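Futine: Frequently Asked Questions
3 min read
Home | Docs | FAQ | Releases | Contact

What is Futine?
Futine is our planning and control package for two-armed robots. We write it in Urnthorpe, in a small office above a bike shop, and we love working on it. It takes camera views and joint readings and plans short motions for both arms together.

Do I need Condori as well?
No, but they get on very well! Condori is the log viewer. It lines up every camera with the planned path, so you can scrub to the moment a grasp went wrong and see what the planner was thinking.

How fast does it replan?
The default is 13 times a second. The low-level controller runs at 1000 Hz underneath and smooths the joins. You can change both in the settings file.

How long are the recordings?
As long as you like. Condori splits them into chunks of 400 steps, and our longest so far came to 2984 steps. It opened first time (there was cheering).

Why do you use soft, bendy things in your tests?
They're brilliant at finding bugs. A strap has a hole through it, so a planner that treats the whole item as one solid lump misses half the good grasps. Dark items on a bright table are a lovely challenge for the depth code too.

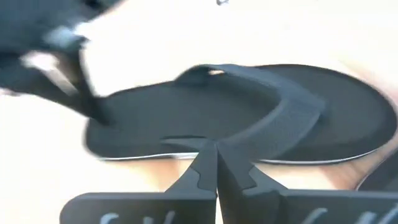
Wrist view from the right arm: fingertips together just below the toe post of a black flip-flop.

Can I run it with one arm?
Yes. Set the second arm to "none" and the planner skips the collision checks between arms.

Where do I report a bug?
Use the Rekik tracker and attach a Condori log if you can. We read them all.

Related
Installing Futine
Reading your first Condori log
Wrist camera calibration
November release notes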